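Open day at Willex, Gurstead
Tue 18 October

The Willex plant at Gurstead opens to the public one day a year. It used to be in August, but the date was moved so that schools could come. I went on the early tour, which leaves from the side entrance on Tillman Road. Parking is in the lower lot and was full by the time I left.

The company makes storage furniture for offices, break rooms and small shops. Most of what it sells is cabinets and drawer units in three colors, with gray far ahead of the others. Our guide said the Gurstead plant ships about 800 units a week.

Cutting and bending

The tour starts where sheet steel comes in. The sheets are cut on two long tables and then go to the presses, where drawer sides and fronts are folded. It is loud, and ear plugs are handed out at the door. We stood behind a yellow line and watched drawer fronts come off the press and go onto a rack. The racks hold 100 fronts each and are pushed by hand to the paint area.

Visitors can't go into the paint room, but there is a window. The parts hang from a moving rail and go through slowly. The gray is a powder coat, baked on afterward. Someone asked about the smell, and there was none on our side of the glass.

Assembly

This was the part I had come for. Each bench puts together one size of cabinet. The runners go in first, then the drawers, then the top. The handles are last. Customers can choose between several handles, and Willex will put different ones on the same cabinet if the order says so.

A drawer is pulled out and pushed back a few times before the cabinet leaves the bench. On the test rig next door the same thing is done 1000 times with a weight in the drawer. The rig was running when we went through and a counter on the wall showed the number.

The break room display

After assembly the group is taken to a long room with finished furniture set out as it might be used. There is a corner done as a mail room, another as a shop counter, and a section for break rooms and snack storage. I spent most of my time at the last one, as our own office needs something of the kind.

The cabinet I liked best is plain gray with a flat top that comes slightly forward over the front. There is a narrow open gap under the top, then the drawers. The upper one has a straight black bar handle and the lower one a curved handle. Chips and a small white bowl were on top, and a drink can was standing up in the lower drawer. The drawer opens a long way, so cans at the back would be easy to reach.
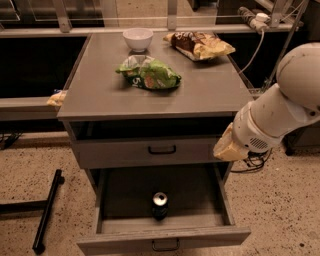

Prices and ordering

There is a desk at the end of the room with price lists. Open day visitors can order at the trade price if they collect from Gurstead themselves. Delivery is extra and goes through the Nendberg warehouse, with a wait of 4 weeks at present. Color samples are free. Handles can be bought separately.

Practical notes

The tour takes a little over an hour, all on one level apart from a short ramp into the paint viewing area. Closed shoes are required. Coffee is served in the canteen afterward, and the restrooms are next to it. Bags have to be left in the lockers at the side entrance, so bring a coin.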